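Subject: Re: [zirkis-users] Moving staked tokens before the August cutover

> I have been holding ZRK since the first sale and staked most of it
> through the Drokwood validator. The wallet now shows a banner saying
> that staking moves to the new contract in August and that "action may
> be required." I can't find anywhere that says what the action is. I
> have 2000 tokens staked and a smaller amount sitting in the game
> account. Do I have to unstake everything first? And do I lose the
> rewards that have piled up but not been claimed? I would rather not
> pay the network fee twice if I can avoid it.

The banner is badly written and you are the fourth or fifth person to ask, so I will answer at length and then maybe it can go in the list archive where people can find it.

Short answer: you don't have to unstake. You do have to claim your rewards before the cutover, and you have to sign one message from the wallet that holds the stake. The tokens in the game account are a separate matter and I will get to those further down.

The old contract keeps two numbers for every wallet. One is the stake itself and the other is the unclaimed reward. The migration copies the first number and ignores the second. The unclaimed reward doesn't disappear from the old contract, and in theory you can still go back and pull it out later, but the wallet app will stop showing the old contract once you have moved. You would have to call it by hand through a block explorer. I have done this on the test network and it works, but it's not something I would tell a person to do with real money if they have never done it before.

So claim first. The claim is one transaction and you pay the fee on it. Signing the migration message costs nothing, as the project pays for that side. That means you pay once, for the claim, and not twice.

The order that worked for me:

Open the wallet and go to Staking, then Rewards. Press Claim All. Wait until the transaction shows as final. "Pending" is not enough – the migration page reads your balance at the last final block, and if the claim is still pending it will give you a warning that looks worse than it is. After that, go to the migration page from inside the wallet. Don't follow a link from the chat channel or from an email. There have been at least two copies of that page going around with a different contract address, and both of them ask you for your recovery phrase. The real page never asks for the phrase. It asks for a signature and nothing else.

When the signature window comes up, read it. It should say "Migrate stake" followed by the amount and the address of the new contract. If it says "Approve" or "Set allowance" with a very large number, close it. The new address is in the pinned notice on the project forum and also in the footer of the Drokwood validator page. Compare the whole thing, and not only the first and last four characters. People make fake addresses that match at both ends.

About the lock period. The old contract had a waiting time when you unstaked, and some people on the forum were worried that moving would start the clock again. It doesn't if you use the migration. It does if you unstake and stake again by yourself, which is another reason to leave the stake where it is. If you had already asked to unstake before the banner went up, let that finish. You can't migrate a stake that is on its way out.

The new contract has a minimum of 300 tokens per wallet. You are well above it. Anyone below it has the choice of topping up, or joining a pool. The Olivares pool is the one I have looked at and it takes small amounts, but it keeps a share of the rewards, so read the terms. I'm not connected with it. There may be other pools by the time you read this.

Your validator choice should carry over. Mine did on the test network. Drokwood has said it will run nodes on both sides until the old contract is closed, so there should be no gap. If you were with one of the smaller validators, check that they have registered on the new side. If they haven't, your stake moves but is parked without a validator, and it earns nothing until you pick one. There is no penalty, you just miss the rewards.

Now the game account. Those tokens are not in your wallet in any real sense. The game company holds them and shows you a balance. The staking migration doesn't touch them. If you want to stake them, you have to withdraw them to the wallet, and the game has a daily limit on withdrawals. The limit was 3000 tokens the last time I checked, so you should be able to take it all out in one go. Items and land plots are a different thing again. They stay where they are and I have seen nothing to say they are affected, though the marketplace will be read-only for part of the cutover day. If you have something listed for sale, it might be simpler to take the listing down and put it back afterward. I had one listing get stuck during the last upgrade and it took a while to get it released.

One more point on fees. The network is cheapest early in the morning US time, before 7 a.m. or so on the East Coast. Last time there was a cutover, everybody claimed on the final evening and the fee went up a great deal. I paid 40 cents for mine last week. I would do yours soon.

For taxes, at least in the US, my understanding is that the claim is the part you want to write down, with the date and the price at the time. I keep a spreadsheet with one line per claim. I don't know how the migration itself is treated and I won't guess. Ask somebody who does this for a living.

I have put the longer version of these notes on my page at Brikilstead, along with the test network transactions so you can see what a normal one looks like. The text of the page, for those who read the list in plain mail, starts like this:

Brikilstead Notes – Tokens, Games and Other Machinery 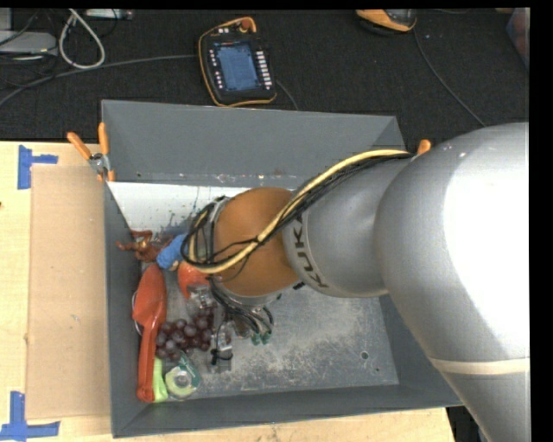 KUKA arm over an open metal bin.

Staking migration, old contract to new. Last edited after the second test network run. Covers the desktop wallet and the browser extension. The phone app is not covered because the migration page does not load in it yet.

1. Claim rewards and wait for the transaction to be final.
2. Check that your validator is registered on the new contract.
3. Open the migration page from the wallet menu.
4. Compare the full contract address with the pinned notice.
5. Sign. Close the page and open the wallet again to refresh the balance.

Known problems: the browser extension sometimes shows a stake of zero for a few minutes after signing. The explorer shows the right number. If you use a hardware wallet, turn on message signing in its settings first or step 5 will fail with an error that only says "rejected." With two accounts on the same device, the page picks the first one and you have to switch by hand.

End of the pasted part. The rest of the page is mostly transaction hashes and does not come through well in mail.

If you run into a warning I haven't covered, post the exact wording here, and the transaction hash if there is one. Please don't post your balance page with the account name showing. Someone did that on the Zirkis forum last month and had fake support people writing to them within the hour.

Also, could whoever looks after the list settings change the archive so that attached text files are kept? The old fee table was attached to a message in the spring and the link to it is dead. I have a copy and can send it again if anyone wants it.

--
To unsubscribe from zirkis-users, send a message with the word "unsubscribe" in the subject line to the list address.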